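I get the same questions in my inbox every March, when the house-swap season kicks off, so I've put the answers in one spot. I'm Intan, I've swapped my place in Florthorpe 13 times now, and I'm still learning.

## Do you get paid for any of this?

Nope! A swap is a swap. You stay in my house, I stay in yours, and no rent changes hands. I do pay a yearly membership to Stikton, the site I list on, and that's my only fixed cost.

## How do you know they won't wreck the joint?

I don't, not for certain. But they're leaving me with their house too, which tends to focus the mind. I have a proper chat on the phone before I agree to anything, and I ask for a reference from their last swap. Worst damage so far was a cracked casserole dish (replaced with a nicer one, so I came out ahead).

## What about insurance?

Ring your insurer and ask them in plain words. Mine wanted the dates and the names of the adults staying, then sent me an email saying I was covered. Save that email. Some policies treat swap guests as visitors and some don't, so please don't go by what a stranger on the internet tells you — me included.

## Do you lock things away?

A bit. Passports, Nan's jewellery and the good whisky go in the hall cupboard, and that has a key. Everything else stays put. I used to clear out half the wardrobe as well, but one shelf and a dozen empty hangers has been plenty for everyone.
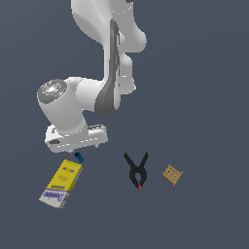
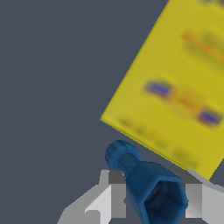 ## Can I lend out the car as well?

You can, and I usually do. We agree on a kilometre limit first. My longest so far was a family who did 2,040 km in my old hatchback, all agreed beforehand, and brought it back with a full tank and no lollies down the seats. Check your excess for drivers you haven't named, because mine was a nasty surprise.

## Who feeds the cat?

They do, if they're keen. Liew is fifteen and has opinions, so I leave a page of notes on the fridge. If the swappers aren't cat people, my neighbour Zulkifli Tuhumury pops in morning and night and I bring him back something edible from wherever I've been.

## What if one side pulls out?

It happened to me once, with a place in Gondport, when I'd already paid for flights. We got a new set of dates sorted, but the airline charged me a fee to change. Now I only book fares I can move, and I don't book a thing until both of us have signed the agreement.

## How clean does it have to be?

Cleaner than you live, not as clean as a hotel. Fresh sheets, an empty bin, a wiped-out fridge and a bathroom you'd be happy to use barefoot. I leave milk, bread and teabags too, as arriving at 11 at night to an empty kitchen is miserable.

## Can I swap if I'm renting?

Ask your landlord or agent first and get the yes in writing. I know a few renters who do it every year with no dramas.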